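Last updated: July 16, 2023

Print this page | E-mail this page

Keeping the choir going

Osaze Ojo has led the Dunano community choir for long enough that he no longer uses a baton. "I lost it on a bus," he says. "The altos told me they preferred my hands anyway."

The choir meets in the old school hall on Kudov Street. There is no audition and members pay when they can. Ojo trained as a piano tuner and still tunes in the mornings, mostly uprights in private houses.

"People come in saying they can't sing," he says. "Usually someone told them that when they were eight. I put them next to a strong voice and leave them alone for a month."

The repertoire is mixed. In February they sang a psalm setting from 1629, which took all winter to learn. "The tenors hated it until the last rehearsal," Ojo says. "Then they wanted to do it again." The concert drew 100 people, and the hall's heating failed at the interval.

Money is a worry. A new set of scores can cost 600 pounds, so he borrows from the library at Jondska and writes many of the arrangements himself - by hand, in pencil, at the kitchen table.

He is also firm about breathing. Every rehearsal starts with ten minutes of it, lying on the floor for those who can get down there.

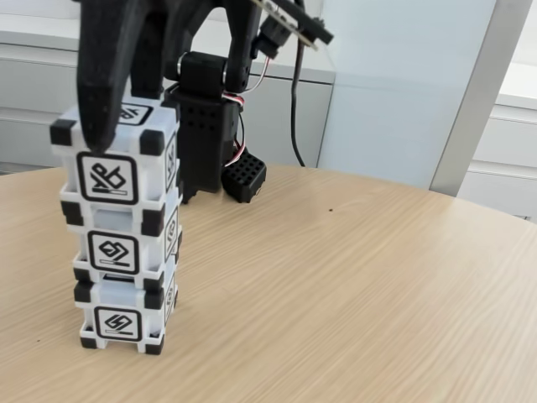 "After that we do vowels, then the hard page," he says. "Always the hard page first, while they're fresh. If you leave it until nine o'clock you only teach them to be tired."

He would like more basses. There are four at present - two of them brothers who can't both come on the same night. The autumn term will open with folk songs, and he has not yet chosen the second half.

Related items
Hall roof repairs to start in autumn
Learning the piano at seventy
Jondska library extends music loans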